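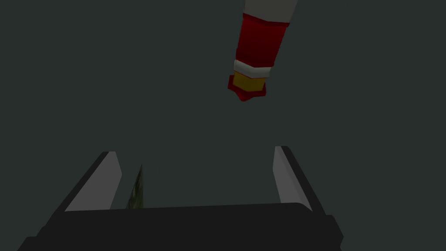 Declan Gosling wrote in to ask how on earth I keep an RV fridge cold on travel days without running the propane while I drive, and whether he has to give up on ice cream until he parks. Well, Declan, maybe on the ice cream! Everything else is pretty manageable once you get a routine going, so let me walk you through mine.

I should say first that ours is the older absorption kind of fridge, the sort that runs on propane or shore power. If you have a 12-volt compressor model you can leave it on all day and skip most of this (lucky you).

Step 1. Start the night before. Plug in and turn the fridge on at least 14 hours before you load it. I used to give it an hour or two and then wonder why the milk was sour by lunch. On our last trip out to Zepeda I switched it on Tuesday after supper and it was good and cold by breakfast.

Step 2. Load cold food only. Chill it all in your house fridge first, drinks too. A case of warm soda will undo your whole night's work.

Step 3. Freeze your water. I fill four flat bottles, leave some room at the top so they don't split, and freeze them solid. Two go on the top shelf at the back and two go down low next to the meat. You get cold drinking water later on, so you're not giving up space for nothing.

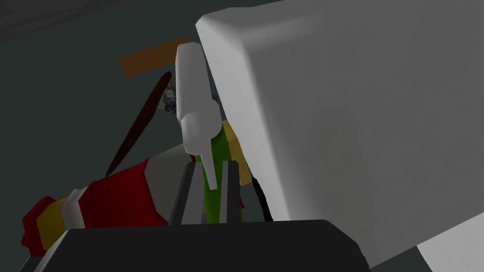 Then pack the shelves fairly full, but leave a little gap along the back wall so the air can move. I put a small tension bar across each shelf. Please do this, even if you're only going 30 miles. I once opened the door at the Nirby campground and a jar of pickles landed on my foot, and the trailer smelled of dill until June.

Step 4. Shut off the propane at the tank, latch the door, and go. Then stay out of it! We keep lunch and snacks in a little cooler up front so there's no reason to open the fridge at the gas station.

Step 5. Check the temperature when you stop. I have a cheap thermometer with a remote display, and I want to see 40 or below. Ours usually creeps up a few degrees over a four-hour drive. If it's been above 40 for more than two hours, the meat and dairy go in the trash, no matter what you paid for them.

Step 6. Get level before you light it again. Absorption fridges don't like a slope, and running one badly tilted can ruin it. I level side to side, unhitch, level front to back, and then open the propane and switch the fridge on. Give it the evening to catch up before you add groceries.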